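### 4.2 Upkeep of the hand-held gripper pair

We doubt that the calibration interval in the Skisley manual, 100 sessions, means much for sweeping work. It assumes the jaws close on rigid parts. A brush handle turns a little in the pads each time the bristles load up, and the pads take the wear. On the Jirnia pair we checked jaw closure every 7 sessions and logged the results over 46 sessions. Eze argued for a longer gap. The log gives him little support, though it comes from one pair of grippers and should not be stretched further than that.

The marker plates are a second weak point. Their screws were retightened before each check, and we still cannot say how much of the tracking error came from the plates and how much from the cables pulling on the tool. Earlier reports put it all down to the cables. We found no test in them that separates the two.

Pad changes were made by Thu Đồng alone, so the change times in Table 3 say nothing about how a less practiced person would do. Figure 6 shows the bean-sweeping task used throughout.
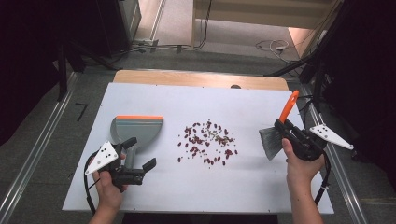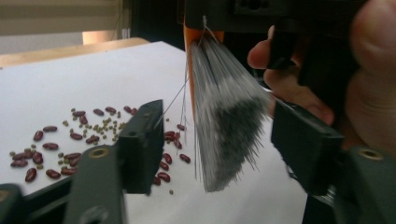
**Figure 6.** Bean-sweeping task with hand-held grippers. First panel: both grippers, with dustpan and brush. Second panel: the brush between the jaws.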